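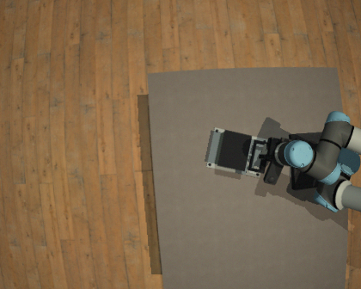
Workshop tips: keeping the pick-and-place software in order

These come from the notebook we keep at the Welstead bench. Most of them were written down after something went wrong. They should suit any small arm with a parallel gripper, whatever control program you run. Ours is Restiria.

Run it in the simulator first

Load the table, the floor and the arm before you load any part. Jog every joint a little and check that the arm on screen goes the way you expect. A joint with its sign flipped is easy to miss once there is a part in the scene.

Set the edges of the table as hard limits in the planner. Don't rely on the arm's own reach to keep it in bounds.

Save the home pose under a plain name. Junhao Luo once had 4 poses saved as "home_new" and spent a morning finding out which was which.

Gripping a flat part near one end

Put the grasp point in the part's own coordinates, never the table's. If the part sits at a slight angle, the gripper should turn with it, and it only will if the grasp moves with the part.
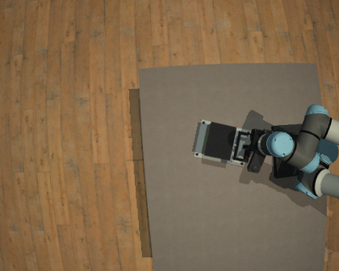
Store the angle in degrees in the settings file and convert it once, in the code. Mixing degrees and radians is still our most common fault.

A part held at one end will try to droop. Give the planner the true weight and the true centre of mass, even if you have to balance the thing on a pencil to find it. Then lower the top speed. We use 15 per cent for the first lift and leave it there until three runs have gone through cleanly.

Shadows

If your vision step finds parts by brightness, shadows will catch you out. A dark panel on a pale frame gives a good strong edge, but so does the arm's shadow on the table. Move the light in the simulator and run detection again from each position. Nkechi Adeleke's rule is 300 renders with the light shifted at random before she trusts a threshold.

Turn off soft shadows only when you are hunting a fault. Turn them on again before you save.

Lining up on a handle

Upright handles need a different approach from flat parts. Open the fingers fully before the last stretch of the move, and make the opening a separate step so you can see it in the log.

Check that the finger pads will meet the bar squarely. In the grasp editor, 90 degrees between the closing direction and the bar is the starting value, and small changes go from there. 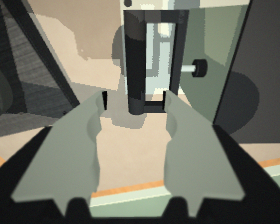 Give the collision model everything near the handle, including rods and knobs that stick out at the side. A plain box is good enough for most of them. Make it slightly bigger than the real shape.

Keep the collision shapes for the fingers separate from the one for the gripper body. One big box round the lot will have the planner refusing grasps that are perfectly good.

Use a view from the gripper to check the gap on both sides before closing. Step the last part of the approach a few millimetres at a time and look again after each step.

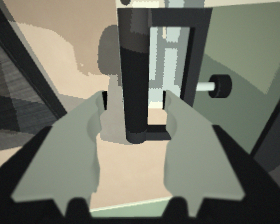 If one finger is nearer the bar than the other, correct the target pose. Don't add an offset in the gripper driver. We did that in March and every other job was out by the same amount until it was removed.

Set a closing force limit and a time limit. If either is reached, the program should stop and hold its position. Opening the fingers by itself is a poor default.

Files and logs

One folder per job. Put the scene, the grasp file and the settings in it together.

Write the software version on the first line of the log.

Keep failed runs for at least a month. The Dimham bench deletes theirs at the end of each day and then rings us to ask if we have seen the same fault.

Back up before any update to the planner. The Nazarenko plug-in overwrites its settings without asking, so copy that folder by hand.

Last changed Nov 9, 2022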